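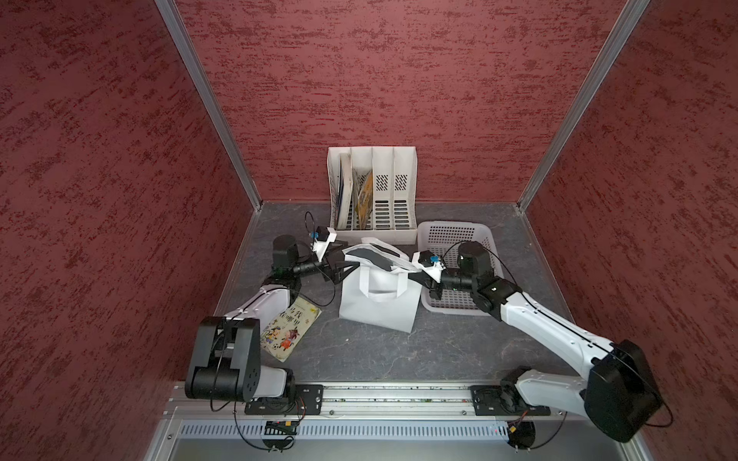
The book bags for the reading room loan shelf need a decision before November, so I'm putting down where I've gotten to and replying to Hsiu-ying's points underneath. I have been filling one bag a family from the sorting station, and the order I've settled on is bag first, books second. The white non-woven tote goes in front of the file organizer, handles pulled apart, and it stays open like that. The books wait upright in the organizer slots until the bag is open. With only a couple in there, like the yellow picture book and the thin one next to it, they lean, and a thin book can slide down flat if the slot is wide. Four slots is enough for one family's order. The perforated basket stays to the right for now.

Search the archives Search Advanced search

Hsiu-ying Chang wrote:

> I went through the cupboard at Wibisono and we have 173 of the
> non-woven totes left. Blair thinks we should order 100 more now
> and be done with it. My worry is the handles. Two came back last
> term with the stitching pulled out on one side, both from families
> who had taken hardbacks. Can we put a limit on how many books go
> in a bag? Also, who is sorting returns this time? Last year they
> sat in the basket for two weeks and then got mixed in with the
> outgoing ones.

On the totes: I would hold off on ordering. We have 60 families signed up, and even if every one of them loses a bag we are covered through spring. Blair, if there's a price break I don't know about, say so. The Hatska ones Adi brought in were heavier cloth and held up better, but they don't stand open on the table, and you end up holding the bag with one hand and feeding books in with the other. I did six of those and went back to the white ones.

On a limit: four picture books or two hardbacks. Hardbacks go in first, spine down, against the side of the bag. Thin paperbacks go between them, or the corners get bent on the way home. I tried laying everything flat and the bag tipped over when I picked it up by the handles.

On returns: the basket is for returns only from now on. Outgoing books go in the organizer and nowhere else. Sekar has offered to check the basket at 4 p.m. on reading days and wipe down the covers before they go back on the shelf. If a book has a torn page, leave it in the basket with a slip in it and Sekar will take it to the mending box.

The catalog is at 652 titles, not counting the carton from Drarnent that still needs labels. Please don't pack from that carton yet. Sidra is doing the labels, and she would like the carton left closed so she can work through it in order.

Two things I still need from people:

Adi, do you have the spare dividers for the organizer? I'd like to try splitting one slot so the thin books stop sliding.

Blair, are we still using the Nadport cards for the loan list, or the sheet? I have been slipping a card into the front of each bag, and if we've moved to the sheet I'll stop.

I can pack again next week after lunch if the orders are in by then. If anybody wants to do a few with me to get the hang of it, reply here and I'll set out a second organizer.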